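随手碟

随手碟,又称杂物碟、零碎碟、台面小碟,部分地区径称“那个碟子”,是放置于桌面、柜面或玄关台面,用以暂时收容小件物品的浅口容器。所谓“暂时”,在有关文献中没有上限。随手碟多为圆形,口径通常小于一只手掌,常见于家用小电器旁边、门口以及床头。它与调味碟、茶托、肥皂碟在外形上难以区分,事实上也常常就是调味碟、茶托或肥皂碟,只是换了岗位,没有办过手续。

目录
1 名称
2 沿革
3 形制与材质
4 位置
5 与台面电器的关系
6 内容物
7 清理
8 商品化
9 争议
10 参见

名称

“随手碟”一词见于家居类读物,取“随手一放”之意。英语中有 catchall 一词与之相近,字面为“什么都接”,语义较为坦率。意大利语区习惯称其为“倒空口袋的东西”(svuotatasche),着眼于使用者进门后的动作,对物品此后的去向不作承诺。

在中文口语里,随手碟极少以专名出现。使用者一般以方位称呼,如“桌角那个”“机器边上那个”。家庭成员之间就“那个”所指通常能够达成一致,来访者则不能。旧式柜台上的找零盘有时也被归入此类,但找零盘在营业结束后会被清空,学者多认为这一点足以将其排除在外。

沿革

浅口小容器的历史与陶器大致同长,至于古人是否也拿它装来路不明的小零件,考古上不易判断:一件小物出现在一只小碟里,可能是陪葬,也可能只是当时没想好放哪儿。意大利器物史作者拉法埃莱·萨尔托里(Raffaele Sartori)在《碟中琐物》一书里主张,凡是桌面,必有小碟;凡是小碟,必有一件没人敢扔的东西。该书附有他从各地住宅和作坊收集的1,161则条目,其中1,147则写明了碟内物品的用途,余下的一律标作“待查”。书出第二版时,“待查”一栏没有变化。

口袋里的东西增多以后,随手碟的地位随之上升。钥匙、硬币、戒指、笔帽先后成为其主要住户。硬币在许多地方退出日常支付后,有人预言随手碟也将消失。预言发表之后,人们开始往里面放转接头。

形制与材质

随手碟以圆形居多,也有椭圆形、方形及贝壳形。圆形的优点是没有角落,细小物件不至于卡住;缺点是圆形物件会在里面转很久。口沿高度并无标准,太低则螺丝易滚出,太高则不再叫碟,使用者会开始往里放更大的东西,最终演变为筐。由碟到筐的演变一般是单向的。

常用材质包括陶瓷、玻璃、金属、木、树脂、硅胶和皮革。陶瓷碟稳重,放入钥匙时声音较响,适合需要让家人知道自己回来了的住户;硅胶碟安静,适合其余住户。金属碟轻而耐摔,与金属零件放在一起时互相刮擦,双方都会留下记录。颜色方面,浅色便于寻找深色小物,白色与各种淡蓝、淡绿较为普遍。深色碟中放深色物件的做法也不少见,其后果由使用者自行承担。

底部带防滑垫的产品在光滑台面上表现较好。防滑垫脱落后,往往被收进碟内,等待粘回。

位置

随手碟的位置由两股力量决定:一是手在何处空出来,二是台面在何处还剩一块地方。两者很少重合,重合之处即为碟位。桌面上如已有一件较大的器物,碟位大多紧贴其侧,因为大件旁边那一小条空地放不下别的东西,又不足以空着。

英国工业设计讲师里斯·哈特利(Reece Hartley)将这种现象称为“港湾效应”:体积大的器物充当防波堤,小碟停靠在背风面,零件则如渔船入港。他的学生指出,渔船早晨会出港。哈特利在讲义修订本中删去了渔船。

碟位一旦形成便极为稳定。搬动电器擦桌子时,使用者会先拿起小碟,擦完再放回原处,误差甚微,碟底下那一圈则常常没有擦到。对于“碟子到底是摆上去的,还是长出来的”这一问题,民间倾向后者。

浅蓝小圆碟与白色电器相邻,是较典型的一种组合。电器机身圆角、面上带一个内凹的椭圆形窗口,碟子紧挨其侧,碟中搁一件深色小物,下缘有一圈绿色。按照萨尔托里的分类,此类小物在查明身份之前一概归入“待查”。

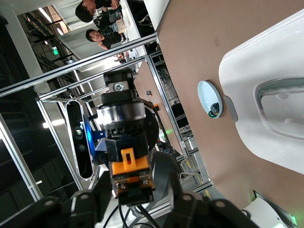
与台面电器的关系

随手碟与台面电器的关系被形容为共生,不过受益方主要是碟子。电器购入时通常附带若干小件:备用垫圈、替换旋盖、一把只用一次的小扳手、一块说明书里有编号而机身上找不到位置的塑料片。这些小件最初装在透明小袋里,小袋开封后不能复原,小件于是进入最近的碟中。电器使用数年后报废,碟子与小件留下,转而依附下一台电器。有经验的维修人员据此可以推断一户人家用过哪些机器,准确程度胜过主人的记忆。

白色机身在台面电器里十分常见,制造商的解释是显得洁净。白色机身旁放一只浅蓝色小碟,在室内陈设上属于稳妥的搭配,也常被误认为是原装附件。曾有用户致函厂商 Truretti,要求补寄遗失的“机旁圆碟”一只,厂商答复称从未生产过此物。用户再次来函,附上了碟中物品的清单,询问其中哪些是他们生产的。往来信件后被收入该公司的客服培训手册,章节名为“不属于我方的零件”。

带有加热、排气或溅水功能的电器旁不宜摆放随手碟。出风口前的碟子积灰较快,小纸片会不翼而飞;出水口旁的碟子则会逐渐恢复它作为茶托的旧业。带指示灯的机器附近是碟位的热门地段,夜间有微光可循,摸索钥匙时颇有帮助。

内容物

随手碟的内容物一般分为三类。

常住物:备用钥匙、电池、橡皮筋、别针、图钉。电池多为单枚,电量不明。把电量不明的电池放进碟里,意味着放入者曾经知道它的电量。

过境物:戒指、手表、耳塞、当天要寄的信封上撕下来的角。过境物理论上会在当日离开,实际停留时间因人而异,耳塞尤其没有准数。

待查物:形状规整、显然由某处脱落、做工越好越令人不安的小物。带有颜色圈、卡扣或螺纹的最难处理,这些特征说明它曾经与另一件东西严丝合缝,而那件东西此刻大概正在某处松动。处理待查物的通行规则是保留。扔掉后第二天便会想起它属于哪里,这一规律广为流传,缺乏实验支持,也没有人愿意提供实验样本。

食物不属于随手碟的正当内容物。薄荷糖是例外。

清理

清理随手碟有两种方法。

其一为倾倒法:把全部内容倒在一张纸上,逐件辨认,应归位者归位,应丢弃者丢弃,再将小碟洗净擦干放回。该方法步骤清楚,完成后纸上总会剩下一小堆,由纸的四角兜起,倒回碟中。

其二为分流法:另备一碟,把要紧的东西移过去。施行分流法的家庭此后拥有两只随手碟。

家务顾问机构 Lockwood 曾建议每10天清理一次,并配发提醒用的小卡片。卡片尺寸恰好能放进碟里,据该机构回访,它们大多确实在那儿。次年的修订版建议取消了固定周期,改为“在找不到某物时进行”,执行情况大为改善。

陶瓷与玻璃碟可用温水加少量洗涤剂清洗,木质及皮革者以干布擦拭为宜。碟底若有干结的胶渍,可用软布蘸少量酒精轻拭,漆面器物应先在不起眼处试擦。磁性物件应与卡片、手表分开存放;纽扣电池不应放在随手碟内,有幼儿或宠物的家庭尤须注意,误吞可造成严重伤害,应立即就医。这一条在各种家务手册里写法一致,也是本条目中唯一没有分歧的部分。

商品化

长期以来,随手碟无须购买。杯子碎了,剩下的杯碟自然转任。家居品牌 Zoleck 较早推出专门的产品,外观为一只浅圆碟,附有说明书,共四页,其中一页画着一只手正在放下一把钥匙。产品销量尚可,买家评价集中在“很好用”和“本来拿它装酱油”两个方面。

Trilex 随后推出分格式随手碟,设有三个格子,分别标注“钥匙”“硬币”“其他”。投放后,用户来信普遍要求扩大第三格。改良款把三格合并为一格,售价未变。

礼品市场是随手碟的另一出路。随手碟尺寸小、不易出错、收礼者不必假装尺码合适,每到12月便成批出现在礼品柜台。收到第二只者一般会将它放在第一只旁边,用来装第一只的包装丝带。

争议

主张极简陈设的一派认为,随手碟是拖延的容器,撤去碟子,杂物自然无处可放。反对者请他们打开抽屉。

另有争论涉及归属。合住者之间常就碟中某物由谁放入产生分歧,双方均能举出对方放入的旁证,均不愿取走该物。哈特利为此提出“最后触碰者负责”的原则,后果是合住者都不再触碰。他后来承认,这一原则在降低碟中物品流动性方面效果显著。

至于碟中仅有一件物品时是否仍构成随手碟,各家意见不一。萨尔托里持肯定态度,认为一件足矣,第二件总会来的。反对意见主张单件物品与碟应视为“陈设”,尤其当物品刚好落在中央时。双方曾约定以半年为期观察同一只碟子,期满后记录遗失,据称是放进了某个碟子。

参见

茶托
玄关柜
备用垫圈
那个抽屉
找零盘
台面电器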